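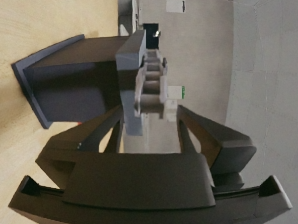 Pale wood, with the light gray wall behind.

How to oil a wooden table top

I oil my table two times in a year, in September and again in spring. The method is from my neighbor Zinhle Pillay, and I changed only small things in it.

You need: hard wax oil (I use the clear one from Sæther), sandpaper 120 and 180, a vacuum cleaner, cotton rags without color, gloves.

First wash the top with a little mild soap and let it dry overnight. Then sand with the 120 paper, always along the grain. Do not press in one place, you will make a hollow and see it every evening when the lamp is on. Change to 180 and go over everything again, lightly.

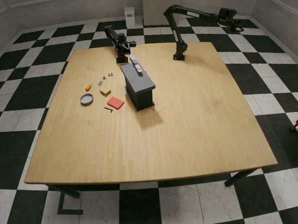 Vacuum the dust, then wipe with a dry rag. Stir the oil well – do not shake it, or you get bubbles. Put a spoonful on the rag and spread it very thin. My first time I used too much and the top was sticky for 3 days.

Wait 20 minutes and rub off all what the wood did not drink. The second coat comes the next day, also thin. Please do not forget the edges and the underside, a board oiled on one side only can bend.

Lay the used rags flat outside to dry. Oily rags in a ball can start to burn by themselves – this is serious. 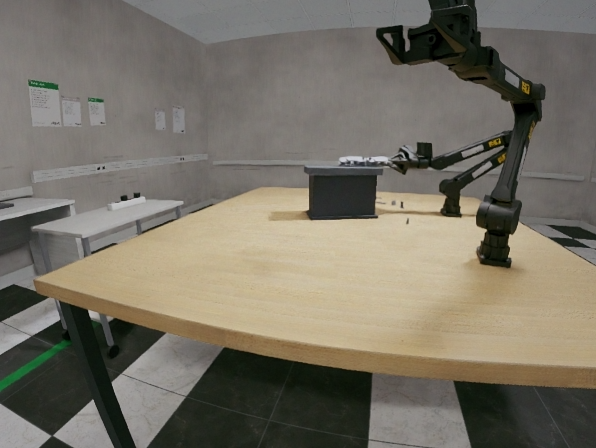
Blond butcher-block finish with a rounded corner.

Keep hot pots and wet glasses away for 2 weeks. After this the table can be used as normal.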